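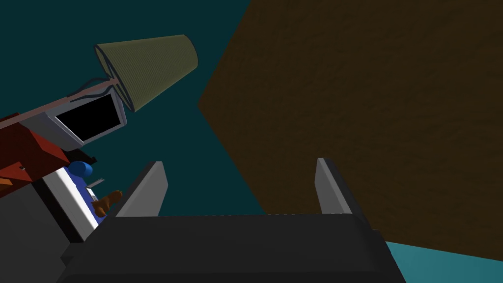 Brown surface, teal background.

Do we really need an app to book the laundry room?

By now most of you will have found the Modow flyer under your door. It says that from next month the washers and dryers at Ulludik Court will be "smart bookable", that the coin boxes will go, and that we will all save time. I have read it twice and I still can't find the part where the time gets saved.

Start with the money. A wash costs $2 in coins at the moment. Under the new set-up it still costs $2, but you have to load your account first and the smallest top-up is $60. That's thirty washes paid for before you've rinsed a sock. What happens to the balance if you move out? The flyer says refunds are "subject to review". I rang the number on the back and was told the policy was being finalised. It seems an odd thing to leave until after the flyers are printed.

Then there is the booking itself. You pick a slot, and if you're late getting downstairs the machine is released to the next person. Fair enough on paper. But the lift was out for most of August, and anyone above the fourth floor knows how long it takes to get a full hamper down the back stairs. Will the slot be held when the lift is broken? The flyer doesn't mention the lift.

We are told the trial at the Plesto building across the river was a great success. Modow says it had 1000 bookings there. A thousand bookings over how long? By how many households? If the coin boxes had already been taken out, every wash had to be a booking, so the number tells us people at Plesto own dirty clothes. I'd have been more interested in how many of them had to ring the help line, or gave up and carried their bags to the laundromat.

I should say that the old system isn't perfect. The second dryer eats coins, the sign-up sheet goes missing, and somebody on our side of the building thinks it's fine to leave wet towels in a washer overnight. I have complained about all of this in these pages before. What I can't see is how an app fixes the dryer. A drum that doesn't heat will go on not heating, only now it will do it at a time you reserved.

Plenty of neighbours don't have a phone that will run the thing, either. The flyer suggests they "ask a family member". Some of them haven't got family in the city, and those who do may not want to call a daughter at work every time the sheets need doing. A paper sheet and a pen on a string would cover it, if management would agree to keep two machines on coins. So far the answer has been that they will look into it.

For what it's worth, the Ratanaporn laundromat on the corner still takes coins, has a bench by the window and is open late. It costs more, and you have to cross at the bad lights, but the dryers are hot.

The building has 219 units. If even a fair share of us write in before the coin boxes come out, management will have to put something in writing about refunds, the lift and the coin machines. Notes can go in the office slot beside the mailboxes. Please put your unit number on them, as unsigned ones were set aside last time - or so we were told when we asked where they had gone.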